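Wimora Bowl and Plate Set

Sold as a pair. Stoneware, two colors, dishwasher safe. Designed by Shuk-fan Lau, who eats soup at her desk and wanted something under the bowl besides her paperwork.

The bowl is white, wide and deep, with fine ridges around the outside of the wall. We are told these improve grip. They also collect a little flour if you bake near them, so wipe accordingly. The inside is smooth and a spoon finds every corner of it, there being no corners.

The plate is teal, round and flat, with a broad rim. Use it under the bowl for crackers, under a sandwich, or as the lid you couldn't find. Abílio Carvalho in our warehouse has kept leftovers under his for over 17 months (different leftovers, he says).

Bowl holds 40 fluid ounces when filled to the brim. Please don't fill it to the brim.

Microwave: yes. Oven: no, and we have had the emails.

Glaze varies a bit from one firing to the next. If you order a second set in April to match the one you bought last fall, expect cousins. Write to Spyros Perić at the Vekley shop if you want pieces from one batch and he will go look at the shelf.

Cutlery is sold separately under the Damum name. The fork goes with everything and matches nothing in particular.

Ships in a box with 100 percent paper padding. Chipped on arrival? Send a photo and keep the plate. 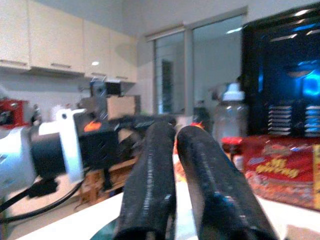
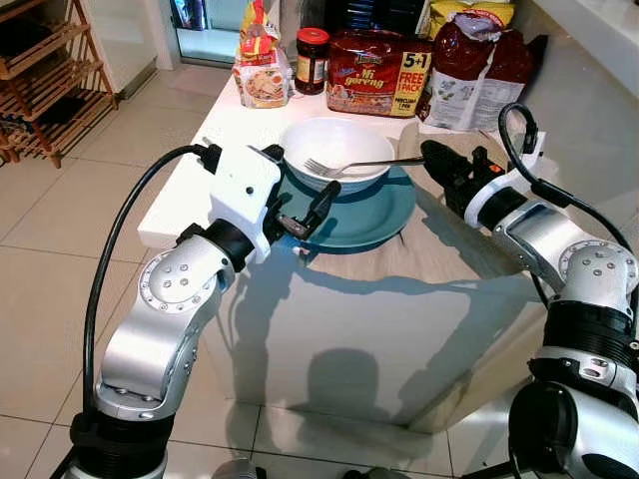
Second photo: white bowl on teal plate, with fork.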